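## 4. Setting up the simulated weighing cell

Work through this section before you touch the task scripts. The installer for the Tovberg twin-arm cell claims to do most of it for you. It does part of it, and it will report success with a wrist view pointing at the wrong part of the table, so treat its green tick as a suggestion.

Compare your own views with the two below. The first shows both arms over the table with the bottle, scale and cup; the second is a close view past two open gripper fingers.
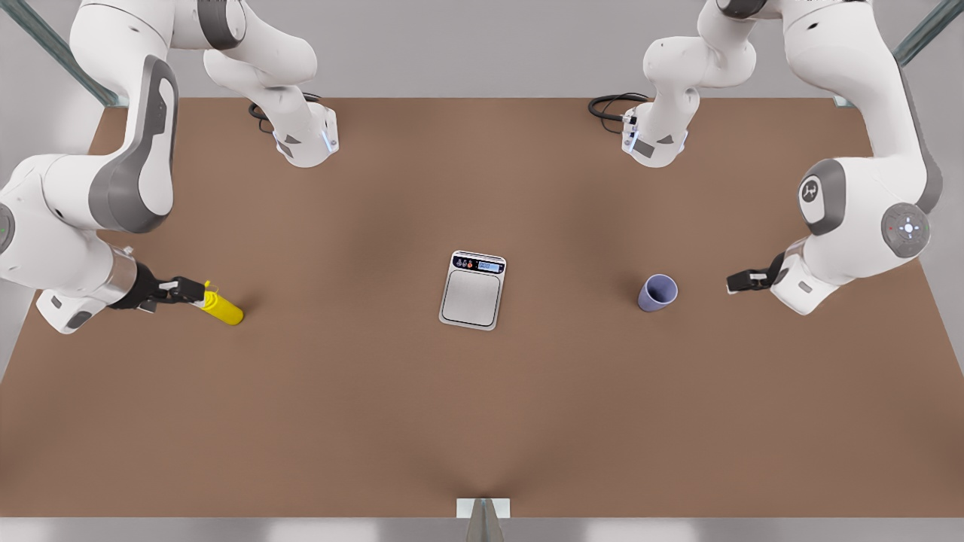
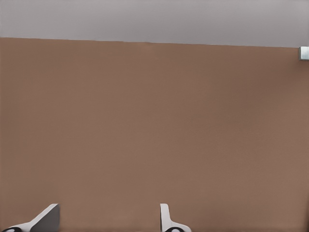
Berkay Saraç disagrees with me about the order of work and wants it recorded that he would calibrate the wrist views first and load the objects afterwards, as an empty table loads faster and a bad mount shows up sooner. He may be right about the speed. I have kept my order, having twice seen a mount pass on a bare table and fail once the scale was loaded.

### 4.1 Loading the cell

1. Close any other session. The loader says it can share the physics service. Do not believe it.
2. Open the Brunville scene file and wait for both arms to appear at the far side of the table.
3. Load the scale, then the cup, then the bottle.
4. Let the simulation run for 2,000 steps with no commands sent. Nothing should creep. If the cup slides, your friction values have been overwritten by the defaults; reload them from the Zerkau folder.
5. Save the state under a new name.

**Note:** Left and right are the robot's, and the overview camera faces the robot. The right arm is therefore on the left of your screen. Most "swapped arm" reports I get are this and nothing else.

### 4.2 Checking the wrist views

1. Open the gripper fully on the arm you are checking.
2. Bring up its wrist view. Both fingertips should show at the bottom, well apart, with a clear stretch of table between them.
3. Find the far edge of the brown surface. A slope is acceptable when the wrist is turned. A slope with the wrist square to the table means the camera mount is rotated.
4. Correct the mount in the cell file, by hand. The "auto-align" button moves the arm instead of the camera, and I have yet to find a use for it.
5. Repeat for the other arm.

**Caution:** Do not copy the offsets from one arm to the other with the sign flipped. The manual from Yalçınkaya recommends this. It puts the second camera 7 mm out, enough to miss the cap of the bottle.

### 4.3 Trial grip

1. Lay the bottle on its side within reach of the right arm.
2. Close the right gripper on the capped end at low force. Leave the left gripper open and clear of the cup.
3. Hold for 3 seconds, then read the contact log. You want contact on both fingers. One finger only means the bottle is being pushed, whatever the status line says.
4. Release and repeat until you have 3 clean grips in a row.
5. Check that the scale returns to zero with its platform empty.

If the bottle jumps when the fingers close, halve the closing speed before you alter the force. Raising the force is the advice in the release notes, and it makes the jump worse.

**Note:** A passed trial grip tells you the simulated cell agrees with itself. It says very little about a real bottle, so keep the force limits in section 6 as they are until you have tested them on hardware.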